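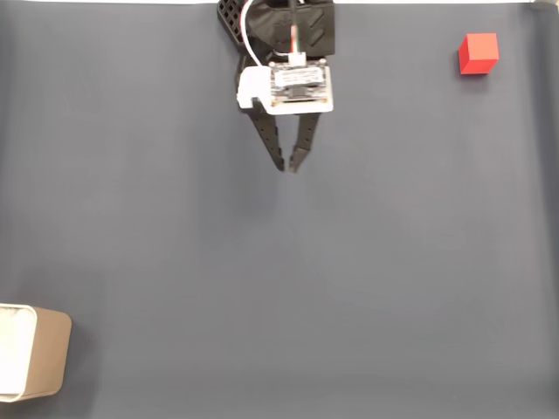

31 July 2025

Bench 2, centre channel rebuild, continued from the page with the coffee ring.

Picked up where I left off with the Moradi centre. The complaint, for anyone joining late: dialogue goes hollow if you sit anywhere other than the middle cushion. Owner has a wide couch and, apparently, opinions about who gets the middle cushion.

Swept both woofers on their own first. They match to within half a dB up to 600 Hz, so the drivers are fine and my theory from last time is dead. I was fond of it. Crossed it out on the whiteboard before Verna could.

Next the crossover. The stock network runs both woofers all the way up to the tweeter at 2000 Hz, with two cones side by side and the tweeter stuck between them. Move off to one side and the two woofers start arguing with each other well before the tweeter gets a word in. Measured a fat dip at 30 degrees, left and right the same. Textbook stuff. I have the textbook. It's holding up the bench vise.

Plan is to turn it into a two-and-a-half-way. One woofer rolls off early, at 600, the other carries on to the tweeter. Barrett says this loses sensitivity in the midrange and he's right, it does, and he can stop saying it. The owner's Durkamer receiver has plenty in hand.

Wound a new inductor for the lower woofer. First attempt came out low because I lost track of turns when the phone rang (wrong number, wanted a tire shop). Second attempt good. Mounted it at right angles to the existing coil and as far off as the board allows, which is the width of my thumb. Checked for coupling anyway, nothing I could measure.

Swept again at a metre:

On axis: flat enough. Small bump above the new rolloff, probably baffle.
30 degrees: dip mostly gone, what's left is shallow and narrow.
45 degrees: still not pretty. Nobody sits there except the dog.

Listened with the news on. Voices sound like they come from a person instead of a length of downpipe. Tania came in, sat on the stool at the far end, listened to the whole weather forecast and said "yeah, better," so that's peer review done.

Port noise: there's a chuff below 50 Hz if you push it. Tried a sock. Sock works. Will not be shipping it with a sock. Set the receiver to small and crossed over at 80, chuff gone, no sock required. Write this on the owner's sheet in large letters or he'll put it back to large the minute he gets home, they all do.

Subwoofer that came in with it (the Esel) has a hum. Haven't opened it. Hum goes away when the antenna lead is pulled from the receiver, so it's a ground loop and the sub is innocent. Isolator on the coax, drawer 44, or it was in drawer 44 until someone tidied. Wael, if that was you, where do the isolators live now?

Parts used:
one air core inductor, own winding
two resistors, 5 W, from the mixed jar, measured before fitting
wadding, grey, a handful
the last of the good solder

To do:
Order solder. Real solder, same as last time. Mortimer's bargain reel behaves like chewing gum.
Re-glue gasket on the left woofer, it lifted at one corner when I pulled the driver.
Level match against the customer's mains, which are Zarnens, a touch bright. Might need to pad the tweeter down by 1 dB.
Ring owner. Promised it back by September, so for once we're early. Don't tell him how early.

Grille is on top of the filing cabinet. Please don't put lunch on it.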